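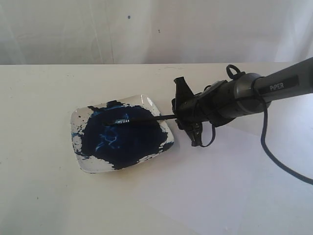
Dark blue paint on a ceramic dish — how do you clean yours?

Craft Table Forum > Paint and Color > Palettes and Tools

skasel_blue
Hello all. I use a square white ceramic dish as my palette, with rounded corners and a little raised rim. In the photo it has navy on it, with a brighter blue stirred in. It is acrylic from Virkunley. My problem is the cleaning. The middle comes off well, but the small drops near the rim stay, and after them every light color I mix gets a gray tone. I soak it 20 minutes in warm water. Is it too short? English is not my first language, so sorry if I use wrong words.

pirnanico
Nice blue! 20 minutes is short for acrylic. Leave it 60 and the skin will lift in one piece. Then use a plastic scraper, never metal.

oldbrushes227
I don't agree with the soaking at all. Let the paint dry fully overnight and then put only a few drops of hot water at the edge. It peels like a sticker. When you soak it half dry you get blue soup, and the soup goes in your sink.

pirnanico
On a good glaze, yes. On a cheap dish with tiny scratches it doesn't peel, it breaks in crumbs. I have tried both ways.

skasel_blue
Thank you both. How can I know if my glaze is scratched? It looks shiny to me when it is clean.

oldbrushes227
Rub a soft pencil over it and wipe with a dry cloth. If gray lines stay, you have scratches.

siddiqui_studio
May I say something different. You have a lot of paint on the dish, it covers most of it. For dark blue I put out a spot like a coin and add more when I need. Less paint, less cleaning, and a clean corner for mixing.

skasel_blue
I understand, but I am painting a big background, 3 boards with the same blue. If I mix small portions the color is never the same twice. So I prefer one large pool.

siddiqui_studio
Then mix it in a jar with a lid and pour from it. The dish is for the brush, the jar is for the color.

oldbrushes227
The jar I can agree with. The coin, no.

skasel_blue
I did the pencil test this evening. Two gray lines, both near one corner. I will try the peeling on the other side and write here in the morning.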